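Tandomville Community Hall - Kitchen Safety Checklist
Form 3481, with comments
Date of inspection: Jul 30, 2023
Inspected by: Shoaib Cheema

Please read the comments together with the marks. OK means no action. FIX means action before the next booking. WATCH means we look again in October.

1. Entrance and floor

Floor clean and not slippery - OK
Mat lies flat at the door - FIX
Comment: One corner of the mat is bending up. I put tape on it, but tape is not a solution for a place where people carry soup. A heavier mat should be bought.

Way to the back door free - OK
Comment: Last time there were folding chairs in the way. Now they are in the closet, thank you to whoever moved them.

2. Fire

Extinguisher in its place, pin and seal present - OK
Fire blanket near the stove - WATCH
Comment: It is there, but it hangs behind the aprons. In a hurry a person would pull the aprons first. I moved two aprons to another hook and I ask that this hook stays only for the blanket.

Hood filter free of grease - FIX
Comment: I wiped it with a paper towel and the towel became brown. The filter must be soaked overnight. The instruction sheet from Zovis is in the drawer under the phone.

3. Cold storage

Refrigerator thermometer working - OK
Food labeled with a date - FIX
Comment: Several boxes had a name but no date. A name does not tell me if the rice is from this week. Masking tape and a pen are on top of the refrigerator, please use them.

Door seal closes fully - OK

4. Hot water and hand washing

Hot water arrives in less than 60 seconds - OK
Soap and paper towels at the hand sink - OK
Hand sink used only for hands - WATCH
Comment: I found tea leaves in it. The big sink is 2 steps away.

5. Electrical

Cords without damage - FIX
Comment: The cord of the old Takeda kettle has a cut near the plug. I took the kettle out of use and put a note on it. Please don't remove the note and boil water, as happened with the toaster.

Outlets near the sink tested - OK
Comment: I pressed the test button on each one and all of them switched off and came back as they should.

6. Surfaces and utensils

Counters without cracks or open joints - OK
Utensils without chips or melted edges - WATCH
Comment: Light-colored plastic must be checked at the edge and also at the neck, where it bends most. If you feel a rough place with your finger, put it in the trash. Joints between wall and counter should be cleaned with a small brush, a cloth does not reach.

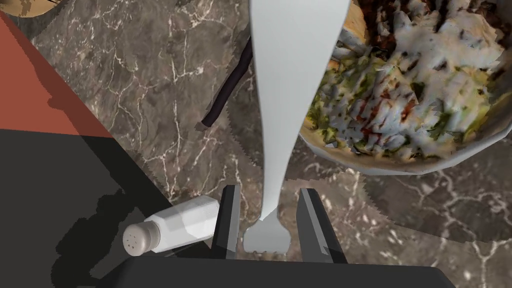
White utensil 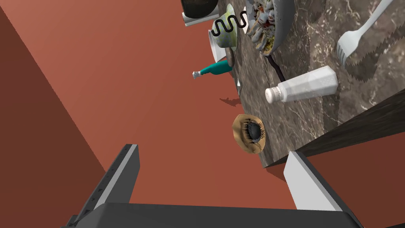
Wall and marble countertop

Cutting boards separated by color - FIX
Comment: The red board and the green board were standing together in one rack. I would like a second rack. The Clostemus catalog has a simple one and I can order it if the budget allows.

7. Chemicals

Cleaning products away from food - OK
All bottles have their original label - FIX
Comment: One 500 ml spray bottle has no label. It smells like vinegar, but smelling is not a good method, so I emptied it.

8. First aid

Box complete - WATCH
Comment: Burn gel is still good but only one tube is left. Blue bandages are enough.

Next inspection: October. If you correct something marked FIX, please write your initials beside it on the paper copy at the door - I will come and check it again.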